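Workshop Tips I Stole From an Open Day

Filed under: Workshop, Small Repairs, Cables and Other Grief

Every September the Bruster works out past the rail yard opens its doors for an afternoon and lets the public see what goes on in there. I went on Thursday, partly out of curiosity and mostly for the free parking. I had been told there would be robots taking old computers apart. I have been taking old computers apart on my kitchen counter for years, with a butter knife and a bad attitude, so this seemed like a chance to check my technique against a professional.

My technique did not hold up well. I came home with four pages of notes on the back of the visitor leaflet, and since readers keep writing to ask how I store my screws (badly, until last week), I have turned them into tips. You will not need a robot for any of these. I asked what one costs and the man at the desk gave me a pen.

Before you unscrew anything

The engineer who showed our group around was Wenche Strand, and she had the calm of a person who has answered the question "will it take my job" a great many times. She spent the first part of the demonstration on getting ready. I kept waiting for the arm to move. She kept talking about where things go.

Her point was that the arm can only put a part down somewhere if a somewhere has been prepared. It can't shove the toaster aside with its elbow, as I do. So every piece that is coming out needs a place before the first screw is touched.

At home, do it like this. Take a muffin pan. Number the cups with masking tape. Screws from the first thing you remove go in cup one, screws from the second in cup two, and so on until the thing is in pieces. When you put it back together, start from the highest number and work down. I had a muffin pan the whole time. I had been using one large jam jar, and my last printer went back together with 7 screws left over, which I told my wife were spares.

For bigger parts, use a tray with dividers or a dish rack. A dish rack is very good for anything flat that needs to stand on edge: drives, cards, picture frames, cabinet doors if they are small. Buy a second-hand one and keep it in the workshop, or you will be caught drying plates next to a power supply.

Lay it down

Work on a computer tower with the case on its side and the open side up. I have always done mine standing, crouched in front of it like a man looking for something in a low cupboard. Laid flat, gravity keeps the small stuff where you left it, and a dropped screw lands somewhere you can at least see.

The same goes for sewing machines, bread makers and the underside of most chairs. Put a folded towel under anything with a finish you care about. Shut the machine down, pull the plug out of the wall and wait a few minutes before you open it. Leave the power supply box itself shut. It can hold a charge long after it has been unplugged, and there is nothing inside it for you or me. Wenche Strand said this twice, the second time looking at me.

Touch something metal

Static is the enemy of circuit boards and the friend of wool socks. A wrist strap is cheap and makes you look like you know something. Failing that, touch the bare metal of the case before you reach in and again every time you come back from the kettle. Don't work on carpet. Don't wear the fleece. I own one shirt that crackles when I take it off, and it is now a gardening shirt.

Hold boards and cards by the edges. If you have to set one down, use plain cardboard or the antistatic bag the new part came in. Kitchen foil is a poor idea, and plastic wrap is worse.

Cables, and how not to pull them

Most of what I have broken inside a machine I broke by pulling on a wire. The connector is the part you hold. Flat data cables often have a small metal clip you press first. Power plugs usually have a plastic latch on one side, and if it is stiff, rock it gently and press harder on the latch. Do not use the butter knife.

Take a picture with your phone before you unplug anything, and another from a second angle. My phone now holds 287 photographs of the insides of appliances and a handful of my family.

When a bundle is in your way, tie it back with a bread bag closure or a strip of hook-and-loop tape. One of the visitors in our group, a woman who restores radios, ties hers with the foam curlers her mother used to sleep in. They don't scratch and they come off in a second. I went straight out and bought a packet, and the cashier was very polite about it.

Grip, then lift

A good part of the demonstration was about gripping. I had assumed a robot would simply grab the thing. Wenche Strand explained that squeezing harder is nearly always the wrong answer, and that what you want is for both sides to touch at the same moment and the part to come straight up. If it doesn't come, something is still holding it. Stop and look for the clip.

I would like this printed on a card and mailed to me at age thirty. Think of the number of drawers I have forced.

So, for stubborn parts: check for a second latch, a hidden screw under a sticker, or a cable on the back you forgot. Use both hands, one on each side. For things too small for fingers, get plastic-tipped tweezers. The metal ones with the sharp points are for splinters. A strip of bicycle inner tube glued inside the jaws of an old pair of pliers gives you a soft grip for about the price of a puncture.

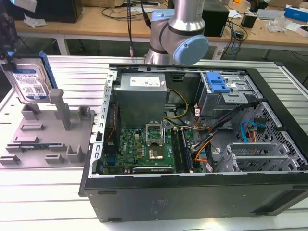
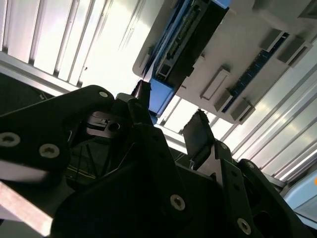
Clear the bench, or at least your half of it

I have a theory that every work surface in the world comes with a free supply of stuff that belongs elsewhere. My own bench holds paint, a bicycle lamp, and a box marked VILLHAM that came with the house and that I am slightly afraid of. I used to believe a serious workshop would look different. I feel better now.

What I took away is that you need one clear area, marked off, and you need to respect it. Mine is a bath mat. Nothing goes on the mat except the job. The rest of the bench may do as it likes.

If you want something sturdier, a length of slotted aluminum is handy to have on a bench, as clamps and stops can be bolted in anywhere along the groove. My neighbor got a piece from Georgiev, the metal merchant by the canal, who sells offcuts by weight and rounds in his own favor. A plywood board with rows of drilled holes and a handful of dowels does nearly the same job. Drill the holes slightly tight. Loose dowels wander.

Make a jig for anything you do more than twice

This is the one I would underline. If you are sharpening one knife, hold it however you like. If you are sharpening the whole block, spend ten minutes screwing a stop to a scrap of wood so that the angle stays put. I have made 2 jigs since I got home. One holds jar lids while I drill them for the shed. The other holds the dog's nail clippers and has not met with the dog's approval.

Cardboard is fine for a first try. Cut it, test it, cut it again, and only then go looking for good wood. Write on it what it's for, in marker, or in a year you will find a strange notched object and burn it.

What to do with the parts

The last stop on the tour was a talk on sorting, given by a cheerful young man from Nenania, the recycling outfit, in a room with very small chairs. Some of it is useful for the rest of us.

Take the hard drive out before the computer goes to the dump, and wipe it or keep it. Don't toss it in the household trash. Batteries come out too, even the little coin on the board, and get a piece of tape over them before they go in the battery bin. Keep the power cord. Keep the case screws. Keep one fan, and let the others go, however fond of them you are.

I own 131 power cords. I know this because after the talk I went home, full of purpose, and laid them out in the hallway. The ones that fit something in the house now hang on a nail by the door, each with a paper tag. The rest are in a crate under the stairs, where I have promised they will not stay past Christmas.

A few leftovers from the leaflet

A magnet in a sandwich bag picks up spilled screws. Turn the bag inside out to drop them into the pan and keep the magnet clean. Keep it well away from the hard drive.

A dry, clean paintbrush gets dust out of a fan. Hold the blades still with a finger as you go.

A headlamp beats a desk lamp. You will look silly, but you are alone in a garage.

If you plan to go next year, the coffee is at the far end of the building and runs out by three. Wear proper shoes, they turned a man away for sandals. And if Wenche Strand is doing the tour, ask her about stripped screw heads. I only caught the end of her answer, something with a wide rubber band laid over the screw and a great deal of patience, and I have tried it on the bathroom door with some success. The door is off. I am now looking into how it goes back on.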